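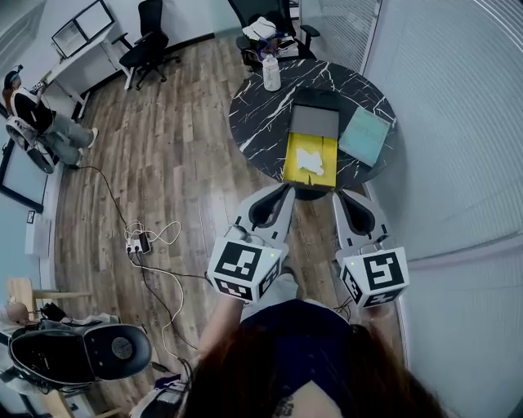
The round table in the meeting room, with the yellow box open and a grey lid behind it.

Minutes of the Heydari House tenants' meeting, Dec 16, 2022

Present: Fatima Okoro (chair), Kianoush Kordestani, Parvaneh Bahrami, Wai-kit Hsu (minutes)
Apologies: Chandrasekhar Arumugam, who sent a very kind note and a tin of shortbread

1. Welcome and last minutes
Fatima thanked everyone for coming out so close to the holidays and said how much nicer the building has felt this autumn. The last minutes were agreed once the spelling of Lollell had been put right in item 4 (my fault, sorry Parvaneh, I had it with one l at the end all the way through).

2. The meeting room
This took up most of the evening, and we enjoyed it more than we expected to. Everybody is fond of the round table with the black marble pattern and wants it kept where it is, with space to walk right round it. Kianoush had asked whether it might go under the blinds to free up the middle of the room, but Parvaneh felt people would end up talking to the wall, and he came round to her view quite cheerfully.

It was agreed that the table should be cleared at the end of each booking. Boxes go back on the shelf with their lids on, used tissues and cloths are taken away, and bottles go home or into the kitchen. Notebooks and folders left behind will be kept at the front desk until the end of January, and after that we shall have to assume they aren't missed.

There was a longer talk about the black office chairs and the habit we all have of piling bags on them. Fatima admitted to being as bad as anyone. Wai-kit suggested a row of hooks by the door, at a good height for coats as well, and this was warmly received. Kianoush has a price from Grarov of almost 300 for hooks and fitting, which we thought rather a lot. He will go back to them and also ask Nutora.
Action: Kianoush, two prices for the January meeting.

3. Money
The room fund stands at 1,000 after the autumn bookings. Parvaneh would like the blinds cleaned out of this before anything new is bought, and it was agreed she should go ahead and book it.
Action: Parvaneh.

4. Lollell
They have asked to book the room for two mornings in January. Agreed, with pleasure, at the usual rate. Fatima will write to them and include the new note on clearing the table.
Action: Fatima.

5. Any other business
Chandrasekhar's note asked if the kettle could be descaled. Wai-kit will see to it. Thanks were recorded for the shortbread, which did not last beyond item 2.

Next meeting in January, date to be sent round by Fatima.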